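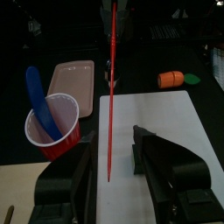
*A red cup and a blue spatula on a black tabletop.*

# Mosari Town Primary: Your Questions

We love this stuff, and we want every voter in Mosari to love it too! The primary for town supervisor is coming up in March, and these are the things people keep asking us at the Standora Street office.

### Who can vote in the primary?

Any registered voter enrolled in a party that has a contest on the ballot. If you're enrolled in a different party, or in none, you'll get your say in the general election (and please do come out for that one).

### I've never voted in a primary before. Is it hard?

Not a bit! You give your name, sign the book, fill in the ovals and feed your ballot to the scanner. Poll workers are really happy to see first-timers, so tell them if you are one.

### How does a candidate get on the ballot?

By petition. A candidate for supervisor has to turn in 700 valid signatures from enrolled party members who live in town. Anyone can come look through the petitions at our counter once they're filed, and it's a great way to see how a campaign gets going.

### Where do I vote?

Mosari has 3 polling places this year:

- Kalinowski Hall, main floor
- Vemum Branch Library, community room
- Standora Street School gym (use the side door by the bike racks)

Your district number is on your voter card. Districts 116 and 121 have moved from the school to the library, so if you live in either one, take a second look before you head out.

### When are the polls open?

6 a.m. to 9 p.m. If you're in line at 9, stay in line! You still get to vote.

### Can I vote early?

Yes, at Kalinowski Hall only, and every district is welcome there. Early voting ends at 5 p.m. on the Friday before the primary.

### Will the candidates debate?

They will, at Kalinowski Hall, starting at 7 p.m. Doors open at 6:30. You can hand in a question on a card at the door, and the moderator reads as many as time allows. Last cycle's crowd asked terrific ones on sewer bonds and the bus contract.

### Can I wear a campaign shirt to the polls?

Save it for the debate. Shirts, buttons and hats with a candidate's name have to be covered up or left outside.

### I made a mistake on my ballot. Now what?

Take it back to the table before you scan it and ask for a new one. They'll void the old ballot and you can start fresh.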